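Tiempo de lectura: 4 min

El planificador no tiene la culpa de todo

Llevo una temporada discutiendo con medio equipo sobre lo mismo y he pensado que mejor lo escribo, así la próxima vez mando el enlace y me ahorro el café frío. La tesis es sencilla: en manipulación con dos brazos dedicamos demasiado cariño al planificador de trayectorias y demasiado poco a lo que pasa entre un plan y el siguiente. Ahí, en ese hueco feo y sin papers bonitos, es donde se nos van las tardes.

Os pongo en situación. Trabajo en la capa de control de Stirkon, en la sede de Kirnesden, y desde marzo estoy metida hasta el cuello en tareas de empuje: el robot tiene que agarrar algo con ruedas por dos puntos y moverlo. Suena a ejercicio de segundo curso, ¿verdad? Pues el primer árbol de comportamiento que escribimos tenía 72 nodos y todavía se atascaba en el segundo agarre. ¡En el segundo! El primero lo bordaba.

La razón me parece preciosa, aunque un lunes a las nueve de la mañana me lo parezca menos. Mientras ninguna mano toca el objeto, vives en el mundo de la percepción: tienes una estimación de pose, con su ruido, y planificas contra ella. En cuanto cierras una mano, el objeto pasa a formar parte del robot (o el robot del objeto, según el día) y todo lo que creías saber ha caducado un poquito. Las ruedas ceden, el armazón gira unos milímetros, y la otra mano va tan contenta hacia un sitio donde el mango ya no está.

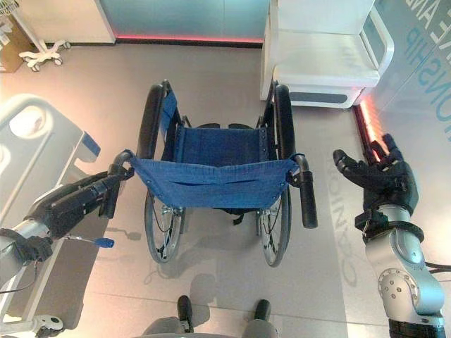

La mano izquierda ya en su mango; la derecha, abierta junto al suyo.

Ese instante es mi favorito y también el que peor tratamos en el código. Fijaos en que las dos manos están haciendo cosas de naturaleza distinta. Una sujeta y la otra todavía busca. Lo habitual es modelarlas como dos ramas paralelas que se sincronizan al final, y yo misma lo he hecho así durante años, pero en cuanto hay un contacto cerrado las ramas dejan de ser independientes. Cada newton que mete un brazo se lo come la pose que persigue el otro.

¿Y qué hace la gente cuando esto falla? Sube la frecuencia de replanificación. Lo he visto en todas partes y lo he defendido en reuniones, que conste. Replanificas más rápido y el fallo se hace menos frecuente, te vienes arriba, lo das por cerrado... y lo que tienes es un sistema que corrige muy deprisa una suposición equivocada. Con una silla de ruedas, además, la cosa tiene su guasa: el respaldo de tela se comba, los radios le hacen cosquillas a cualquier nube de puntos y la silueta de la sombra en el suelo se parece sospechosamente a la silla. Nuestro estimador antiguo se enamoraba de las sombras. Le añadimos un filtro, luego un filtro para el filtro, y en algún momento aquello tenía 465 parámetros y un archivo de configuración que daba miedo abrir.

Mi propuesta (que ya es medio propuesta y medio cabezonería) es dejar que la mano que agarra informe. Si la izquierda está cerrada sobre un mango, su cinemática me dice dónde está ese mango mucho mejor que cualquier cámara, siempre que no haya deslizamiento. Y como los dos mangos están unidos por un armazón, con un modelo razonable del objeto ya tengo acotada la posición del otro. La cámara queda para afinar la orientación y para avisarme de que me estoy engañando. En Gridgate, que es como llamamos a nuestra capa de coordinación, esto se traduce en que un agarre confirmado publica una restricción y el resto del sistema la consume. No hay magia, es fontanería.

Ya sé lo que me vais a decir los del aprendizaje de extremo a extremo: que con bastantes demostraciones la política aprende sola todo esto. Puede ser. He visto políticas entrenadas hacer segundos agarres preciosos y he salido de la sala con envidia. Lo que me falta es poder preguntarles algo cuando fallan. Con la restricción explícita abro el registro, miro el residuo y en 2 minutos sé si ha patinado la mano o si el modelo del armazón era malo. Con la red me toca lanzar otras 30 pruebas y poner cara de entender las curvas. (Si alguien tiene herramientas decentes para esto, escribidme, por favor, lo digo en serio.)

También reconozco la pega gorda de mi enfoque: depende de tener un modelo del objeto, y las sillas plegables, como su nombre indica, se pliegan. Un armazón que puede cerrarse es un mal sólido rígido. De momento lo resolvemos estimando la anchura entre mangos al principio y vigilando que no cambie — una chapuza digna, pero chapuza. Đàm, nuestra rama experimental, intenta llevar esa anchura como una variable más del estado. Va lenta y se come la memoria, y aun así es la que más ganas tengo de ver fusionada.

Así que, si estáis empezando con dos brazos, mi consejo es que escribáis primero la transición entre el primer agarre y el segundo, con sus fallos, sus esperas y su manera de soltar sin drama, y que dejéis el planificador que venga de serie. Yo voy a volver a mi residuo, que esta mañana ha amanecido con un pico rarísimo en el eje vertical y todavía no sé si es deslizamiento o un signo cambiado.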